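Week 4 notes: can it clear the counter yet?
Robots at Home, evening course, Hastdale

Last week I promised we'd get out of the factory, so tonight it's kitchens. Quick recap first. On a shop floor, people build the job around the machine – same part, same spot, same angle, all day long. At home the machine has to cope with whatever you left out when the phone rang, and that's a much harder deal!

We're working in simulation for this one, so nothing gets broken except my confidence. The chore is to put things back where they belong. Sounds easy until you look at what's on a normal counter: an apple, a flat card, something made of glass, a couple of potted plants you'd better not knock over.
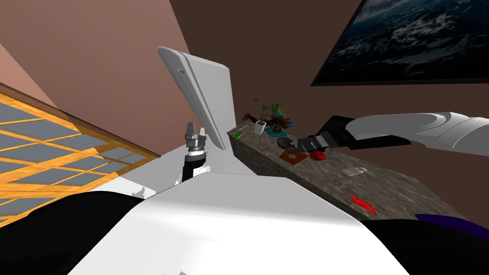
Tien-fu Lai wrote in after the draft notes went up to say that picking up isn't the bit that worries him. He wants to know how the robot decides what counts as clutter, and whether it would throw out his mail.

Fair point, and I don't have a great answer. Deciding and grabbing are separate problems, and we'll do deciding in October. For grabbing, look at the Testarik handout (the practice set I put together, 200 runs, 32 of them flat things only). Flat stuff on stone is miserable for two stiff fingers. There's no edge to get under. Long, rounded things are kinder, but then you have to care about where along the length you hold them.
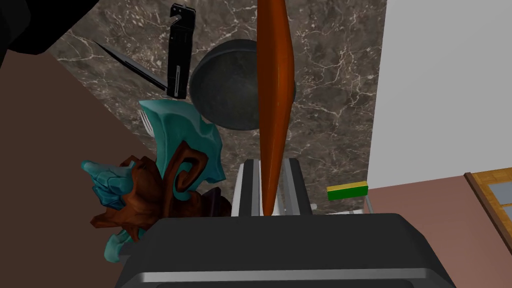
Holding on is only half of it, though. Next comes the trip across the kitchen, and then letting go in the right place, which my students always forget to score. Please score it! A grab with no put-down is not a finished chore in this class.

For next time: read the Jarka chapter up to the part on glass, and write me half a page on one chore you'd hand over today and one you wouldn't. Bring a pencil, we'll be sketching grips.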